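The Stima finger set is made for two-finger parallel grippers on small robot arms. It is sold as a pair, with or without foam pads, and it can be fitted to most light arms which are used today in teaching rooms, test benches and small packing cells. On this page we explain what is in the set, how we compare it with the hard fingertips that many arms have at delivery, and what you should check before you order.

## What you receive

- Two long finger plates, black
- Two thick foam-like pads, already glued
- Screws and two thin spacers
- One printed drawing with the hole pattern

The plates are flat and become narrower at the tip, so they can go between objects which stand close together. The pads are softer than rubber and they give way a little when they close. For cardboard, printed cards and light packets we find this more comfortable than a hard tip, as the closing force does not need to be tuned so exactly.

## Wear of the pads and plates

Pads are a wearing part. The upper edges go first, then the surface becomes rough. We prefer to show used fingers on this page, so that you know what to expect after a period of work and do not send them back too early.
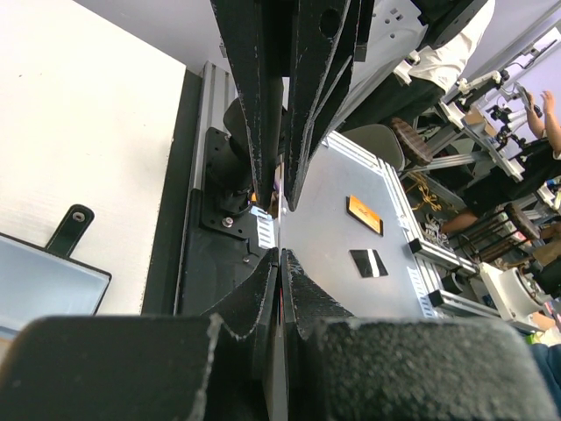

**Can I change the pads without changing the plates?**
The pads can be removed with a flat blade and replaced by the spare pads Stima P-60, which are sold in packs of two pairs. Clean the plate with alcohol and leave the new pads for 60 minutes before the first grip.

Small chips on the edge of a plate do not change the grip. Please replace the plate if it is bent, or if the two tips do not meet any more when the gripper is closed. You can check this by closing on a sheet of office paper: it should be held at both tips with the same force.

## Which fingertip for which work

We keep three types in stock. The table gives our own opinion after comparing them on the bench, and your parts may behave in another way.

| Type | Good for | Less good for |
|---|---|---|
| Stima long plate with pad | cardboard items, mixed objects | very narrow gaps |
| Stima long plate, bare | narrow gaps, flat tools | smooth or fragile parts |
| Grusley short tip | small parts, picking from above | wide or soft objects |

The Grusley tip is short and stiff. It lets you see the object better from a wrist camera, because less of the view is taken by the finger. On the other side, it needs a more exact position of the arm. If your controller is still new to you, we advise to begin with the padded plate and go to the short tip later.

## How we compare

We use a simple sorting task with two arms facing the same table. Objects are taken from a tray or from the table and put into open bins, then taken out again. One series has 100 grips, and a full comparison has 1000. A grip is counted as good only when the object arrives in the bin without a second try.

The arms are driven by a Berrada controller, with the same speed and the same closing force for every fingertip. We do not change the camera position during a series — even a small change makes the results hard to compare.

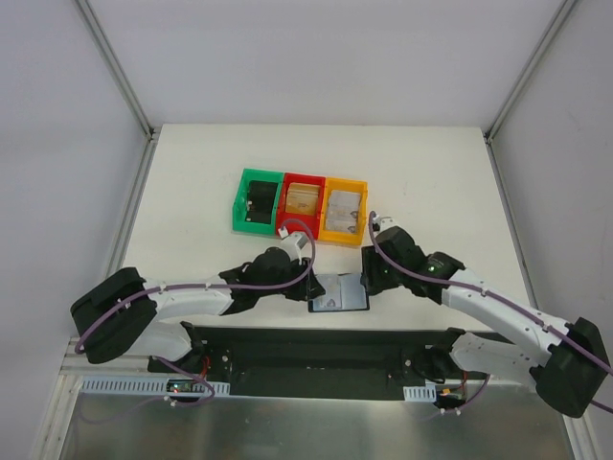 *Two-arm test cell with three bins and a small tray between the grippers.*

Bins with thin walls are a good test for any finger. When the object lies close to the wall, a thick pad touches the rim and the arm must come in from another angle. With bare plates this happens less often. If most of your work is in bins, please measure the inside width before you choose the padded version.

## Fitting

1. Switch off the arm and open the gripper by hand.
2. Remove the old fingertips and keep their screws.
3. Put the spacer only if your gripper has a recessed face.
4. Tighten the screws by hand, close the gripper, then tighten fully.
5. Set the new finger length in your controller before you move the arm.

Cables should be long enough for the full turn of the wrist — fix them along the arm with a free loop near the gripper.

## Ordering

The order number for the padded pair is Stima 321. The bare pair is 321-B. Both are sent from our store in Fesgate. Mounting plates for other grippers can be made on request; please send us a drawing of the hole pattern with your message. The next delivery of Grusley short tips is expected in June.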